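Nakitz Community Darkroom and Print Room
Frequently Asked Questions

Last gone over in February. If your question isn't on the page, ask at the desk. If the desk is empty, someone is in the dark and will be out when the paper is done.

GETTING IN

Where are you?
Second floor of the old Neretti button works, over the tile showroom. The street door says Neretti in gold letters and the buzzer says Xu, which was the tenant before us. Press Xu. We have asked the landlord for a new label and he has told us it is on the list.

Is there parking?
There is a lot behind the building. It belongs to the tile showroom until 6 in the evening and they will tow you with real joy. After 6 it's a free-for-all. On Saturday the showroom closes at noon and so does its interest in your car.

Is there an elevator?
A freight elevator, yes. It is slow and makes a noise like a drawer of forks, but it is inspected and it works. Ring the bell inside the cage and we'll bring you up. Please call ahead if you're coming by wheelchair so that we can clear the landing, where people insist on leaving bicycles.

When are you open?
Weekday evenings from 6, and all day Saturday. Members with a key code can come whenever they like, and the ones who come at three in the morning tend to leave the place cleaner than the ones who come at seven at night. Draw your own conclusions.

MEMBERSHIP AND MONEY

What does it cost?
Current rates are on the sheet by the desk and on the booking page. We don't repeat them here after the year we had three sets of prices in three places and everyone, quite sensibly, paid the lowest.

What do I get for it?
Enlarger time, use of the chemistry in the trays, the film drying cabinet, the paper cutter, and one locker shelf. Paper and film are on you. So is whatever you keep in the locker. We have opened abandoned ones and would prefer not to again.

Can I try it before I join?
Take the intro class. It runs 12 hours over four evenings and takes you from loading a reel to a finished print on fiber paper. If you still like it after washing fiber paper, you'll be fine here.

Do I get my money back if I quit?
Before your second class, all of it. After that, no. Read the form before you sign it; it is one page and we kept the type large.

BOOKING

How do I book an enlarger?
Through the booking page, up to two weeks ahead, in blocks of three hours. You can hold two blocks at once. You can't hold two blocks under your name and two under your dog's, however well he prints.

What is the whiteboard for, then?
The whiteboard by the sink is for things the booking page can't know: which developer is in which tray, when it was mixed, what's broken. Write on it. If you mix a fresh batch of fixer and keep the fact to yourself, the next person will throw it out and mix another, and we've bought that gallon twice.

Put the time as well as the day. "Mixed this morning" has a short shelf life.
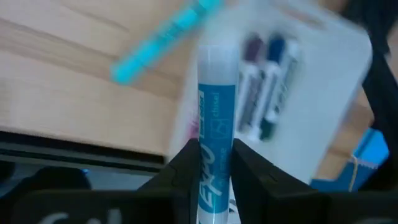 Dry-erase marker, chisel tip, low odor.

Can I use any pen on the whiteboard?
Dry-erase only. The words TRAY 2 BAD have been on the upper left corner in permanent ink for longer than most of the members. Tray 2 is fine. It was replaced. New people still won't touch it.

What if someone is at my enlarger when I show up?
Say so. They've lost track of time, as everyone in a darkroom does. Let them finish the print that's in the developer and then take your spot. If they start another one, come get us.

What if I'm late?
We hold your place for half an hour. Then it goes to whoever is hanging around the coffee pot looking hopeful.

IN THE DARK

Do I have to bring my own chemistry?
No. We stock one paper developer, one film developer, stop bath and fixer. If you want something out of a 1980 magazine article involving instant coffee and washing soda, you're welcome to mix it, in your own labeled bottles, and carry it home with you afterward.

Is it safe to breathe in there?
The fan changes the air all day and we check it every month. If you can't hear it, it's off, so turn it on before you open a bottle. Gloves and tongs are on the shelf. Anyone with asthma or a skin problem should talk to a doctor before signing up. We are printers and our medical advice is worth what you'd think.

Why do I have to knock?
You don't, for the main room. It has a curtain maze and you can wander in at will, hands out in front of you like a sleepwalker. The film loading closet has a regular door. Knock on that one every time and wait for an answer. A person's whole vacation may be lying open on the counter.

Can I bring my phone in?
In a pocket, switched off. Screens fog paper, and so do smart watches, glowing sneakers and that little green light on your earbuds. We once spent most of a month hunting a light leak that turned out to be a keychain.

What is the Joltuleck?
The Joltuleck is the big enlarger at the far end, the one with the crank. It takes negatives up to 4 x 5 and weighs as much as a small piano. You need a short checkout session before you use it, because the head drops if you let go of the crank with the brake off. It won't hurt you much but it's very hard on the nerves of everyone else in the room.

How many people can print at once?
We have 8 enlargers including the Joltuleck. When they're all busy the sink gets crowded and people start saying "behind you" like line cooks. Weeknights late are calmer.

Can I listen to music?
Headphones, one ear. The room speaker was voted out after the bagpipe evening.

CLEANING UP

What do I pour down the drain?
Stop bath, with the tap running. Used fixer never. It goes in the gray drum under the sink, and the drum gets picked up and the silver taken out of it. The drum has FIXER written on all sides, including the bottom, for reasons of thoroughness.

Who washes the trays?
You do. Rinse, wipe, stack upside down in the rack. Developer trays on top, fixer trays at the bottom, and don't mix them. If you're printing last that night, the sheet on the back of the door tells you what else to shut off. It takes almost ten minutes and it will feel longer.

My prints are still wet and you're closing. Now what?
Leave them on the screens, face up, with your name on a slip next to them. Prints with no name go in the orphan box, and at the end of the year the orphan box goes on the wall. Some of our best shows have been made up of work by people who forgot to label it.

I scratched a negative in your carrier. Will you pay for it?
No, and we're sorry. Blow the carrier out with the bulb before each use. If you find grit or a burr on one, put it in the red tub and take another.

EVERYTHING ELSE

Do you develop film for people?
No. There's a lab two doors down from the bus station that does. We send them so many people that they should be buying us lunch.

Can my kid come along?
From 12 up, with you beside them the whole time. Younger kids are welcome at the open house, where we make sun prints in the lot with leaves and keys and there's nothing stronger than water in the trays.

I have a garage full of old darkroom gear. Do you want it?
Maybe. Send a list first. We want easels, timers, good lenses and glass graduates. We don't want paper that has been through forty summers, opened chemistry, or slide projectors. We have so many slide projectors.

Can you tell me what my camera is worth?
Less than you hope.

Do you do digital?
There is a scanner in the front room and a computer to run it. Book it the same way as an enlarger. Files left on the desktop are deleted on the first of the month.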